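Clearing the Table With One Tray

Filed under: Kitchen and dining, everyday tidying

If you are anything like me, you clear the table the way you did when you were ten years old, which is to say one thing in each hand, back and forth, back and forth, until you have walked yourself silly between the table and the sink. I did it that way for most of my grown life. Then I spent one November helping my aunt after her hip operation, and she ran her whole kitchen off a single tray that lived on the end of the table, and I came home a changed woman. I have been meaning to write it all down ever since.

The tray itself doesn't have to be anything special. Mine is a Gukero, bought so long ago that the name has nearly rubbed off the underside, and it has been dropped down the back steps more than once. What you want is a raised rim all the way around. A flat tray with no lip looks very smart in a store, but the first time a spoon slides off the side and takes a drip of gravy with it you will wish you had gone for the homely one. Plastic is perfectly good. It's light, it doesn't clang, and you can scrub it in the sink along with everything else. I'd pick a strong color too, something you can spot at a glance when it has wandered off to the porch.

Start with plates, always. A plate is the biggest thing you'll be carrying and everything else has to fit in beside it, so put it toward one end and leave the rest of the tray open. Spoons and forks go down next to it, flat, with the handles all pointing the same way if you can manage it. I don't like them laid on top of the plate, where they roll around every time you turn a corner.

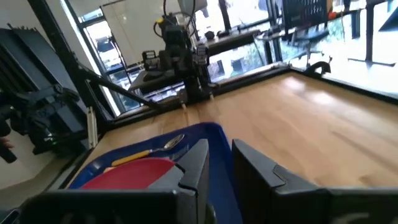 Do-yoon Myung wrote in to say that at his house the silverware goes in first and the plates go on top of it, to hold everything still on the way to the kitchen, and that his mother would have something to say about doing it any other way. Well, I tried it his way for a week. It does keep things quiet, I'll give him that, but I kept forgetting there was a spoon under there and tipping the plate when I picked it up. If your plates are heavy and have a good flat foot, by all means try it and see what suits you.

Wherever you come down on that, try not to overfill. I know how tempting it is to get the whole supper in one trip! Two easy trips beat one where you're holding your breath, and a tray that's piled up is a tray you can't see over, and I have a dog who likes to lie exactly where I am about to step. Plates, then spoons, off you go. Come back for the glasses.

Glasses get their own turn because they are the tall ones, and tall things fall. Set them in the middle of the tray, well away from the rim, and pour out whatever's left in the bottom before you lift. If you have the kind with a pattern pressed into the sides you have a little more to hang on to, and I have always found them easier to carry with damp hands than the smooth ones. They do collect a film down in the grooves, though. A soft brush and a splash of white vinegar in warm water takes care of it. Let them stand a few minutes before you rinse.

A word about spoons with colored handles, which I am very fond of. If the handle is wood under the paint, please don't leave it sitting in the dishpan. Wash it, rinse it, dry it with a towel, and let it finish drying lying flat. Stood up in a cup, the water runs down and sits right at the joint between the metal and the handle, and that is where they start to go. I lost half a set that way before I figured out what I was doing wrong. A bit of food-safe oil on any bare patch of wood, rubbed in with your fingertip, will keep it going a good while longer.

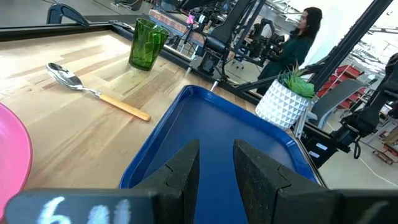
Ruth Mapplebeck
Home and Kitchen Editor

Now for the part people skip, and that's the table. Once everything is off, you have maybe two minutes when it's clear and you're still on your feet, and that's the time to wipe it down. Wring the cloth out until it's barely damp. Go with the grain, then follow along with a dry towel. Light wood shows every ring, so if somebody has left a wet glass standing, get to it that same evening – a dry cloth first, then a little oil if there's still a mark in the morning. For sticky spots I use a drop of dish soap on the cloth and never straight on the wood.

I leave one thing out on the table between meals, and it's a plant. A small succulent in a white pot is about as little trouble as a living thing can be. It doesn't drop petals in the butter, and it can stay put toward the back while you eat. Do put a saucer or a scrap of felt under the pot, even if it looks clean on the bottom. Mine left a gray circle on my good table that took 31 days of patience and a lot of oil to fade, and I can still find it when the light is low. Water it at the sink, let it drain all the way, then bring it back.

The tray goes home last. Wash it, dry it, and put it back on the end of the table or on a counter close by, someplace you can reach without opening a door. If you store it away in a cupboard you'll be back to carrying things by hand inside of a week. My aunt kept hers out with nothing in it but a folded dishcloth, and I do the same, except that mine also tends to gather the mail.

Next time I'll get to napkins, and to the drawer where they all end up. If you have a good way of folding the big ones, write and tell me, I'm down to stuffing them in.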